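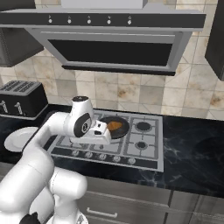 Sim kitchen, parallel gripper parked in front of the pan. Dinner is the orange-brown thing. Thread on what I did with my summer.

1/ The plan back in June was simple. Two grippers, one arm, one pan, same kitchen. Work out which gripper we should buy for the real bench. Haoran Feng gave it a week. It is now 20th August.

2/ Contestants. The Fornov: white, boxy, parallel, expensive. The Skonbridge: adaptive fingers, also expensive, comes with a very nice PDF. Both ship sim models, and I use the word "ship" generously for the Skonbridge one, which arrived with its left finger attached to the world origin.

3/ Task: grab the pan, lift it, move whatever is in it onto the plate, put the pan back on a burner. Any burner. I'm not a monster.

4/ I budgeted 1,000 episodes per gripper. I have now run 3,754 in total, and I'd like that number to be evidence of rigor. Most of the extra ones are me re-running things after finding out friction was set wrong.

5/ About friction. The default contact settings had the pan handle somewhere between Teflon and a live trout. Shengli Xiao spotted it in ten minutes by asking "did you check the friction?" I had told two separate people that I checked the friction.

6/ Handle grasps with the Fornov: fine in the still frames, awful in the video. All the weight of the pan hangs off to one side and the flat pads let it rotate. You get a lovely secure grip on a pan that is slowly turning to face the floor.

7/ So I let the planner pick its own grasps, and it started going for the rim. I thought this was a bug and spent an afternoon trying to fix it. The pan swings a lot less when you hold it by the rim. My afternoon is not refundable.
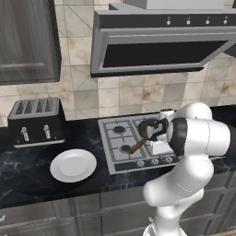

8/ Obvious problem with rim grasps: on a real stove that's hot metal and your pads are rubber. Sim doesn't care. The sim pads are rated to infinity degrees. Haoran wants a temperature penalty in the cost function and he's right, so I've added it to the list, under the other things he's right about.

9/ The Skonbridge is better on the handle. Fingers wrap, pan stays put, everyone claps. Then it tries the rim and the fingertips curl under and shove the pan into the grate. Several times I watched it pick up an entire burner's worth of contact forces and the solver just gave up and sent the pan through the range hood.

10/ Camera stuff, for the three of you who asked. Wrist cam vs fixed cam. Wrist cam is great until you're actually holding the pan, and then it's a close-up study of black. Fixed cam is great until the wrist swings over the stove and hides half the burners. I ended up using both and fusing them badly.

11/ Controllers! Started on position control because it was there. Moved to impedance control through Wei, our in-house wrapper, and setting the pan down got much gentler. Default stiffness was 700, which is how you hammer a nail with a skillet. Lower it and the pan settles onto the grate like a civilized object. Lower it too far and the arm sags over the cooktop like me on a Friday.

12/ Same controller through Flistik gave smoother motion but added enough delay that the arm was always reacting to the previous pan. If you've made it work at a decent rate please send me your config, I'm not proud.

13/ Where I've landed: Fornov for the bench. Worse on the handle, but it's boring and predictable and its sim model has all its fingers where fingers go. I'm going to try grooved pads for the rotation problem before anyone lets me near the Skonbridge budget again.

14/ Next up is the toaster. The levers are tiny, the slots are tinier, and Shengli has already asked if I checked the friction.

15/ (I'm checking it now.)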